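Subject: Re: [kitchen-edge] Kandik petty knife, first impressions?

Hi all,

Mine came in May and I've been cutting with it every day! 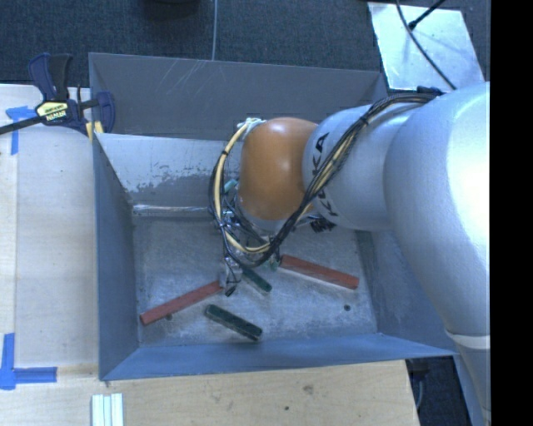
1. Steel and edge

Wai-kit Yeh wrote:
> Has anyone tried the Kandik petty yet? I'm torn between
> that and the Yeo. Mostly onions, shallots and the odd
> chicken thigh. Does the thin tip hold up, and what grit
> do you stop at?

The tip is fine so far, Wai-kit, and I'm not gentle. I stop at 1000 and then strop on plain leather - it pops through tomato skin and still has a bit of bite for peppers. Mine (serial 2484, if you're comparing batches) arrived sharp but a little uneven near the heel. Ten minutes on the stone fixed that.

2. Handle

Kuneswood, the octagonal one. I love it! It's a touch short if you have big hands, so Ronaldo may want to try one first. One coat of oil and it went a lovely darker shade.

3. Versus the Yeo

The Yeo is heavier and wedges in carrots. It's also 40 dollars cheaper, and for chicken I'd probably grab it first. For shallots, Kandik all the way.

Happy to mail mine around if people want a turn.

Vanderleia Aguiar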